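Prilto Hand-Guided Demos

Welcome, and thank you for stopping by! Prilto is a set of 1289 demonstrations recorded at our Wenderdale workspace, every one of them made by a person guiding the gripper by hand through a short tabletop task. Iraís Jaramillo recorded the first 200, and her notes (long, but lovely) are in the notes folder.

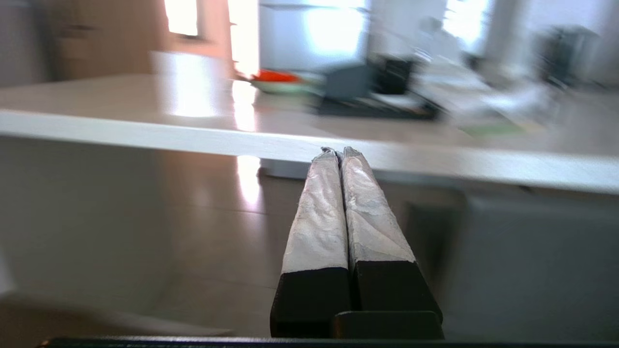

Each episode starts with the approach to the table and ends when the fingers open. We left the slow ones in — people hesitate, back up and try again, and we'd like a policy to see some of that. Video is stored at 30 frames per second, with gripper width logged alongside.

Known issues: 123 episodes have motion blur during the approach, tagged "blur" in the index. Episodes recorded before September use the older Moschos time format, so please run the converter first. Questions are always welcome on the tracker!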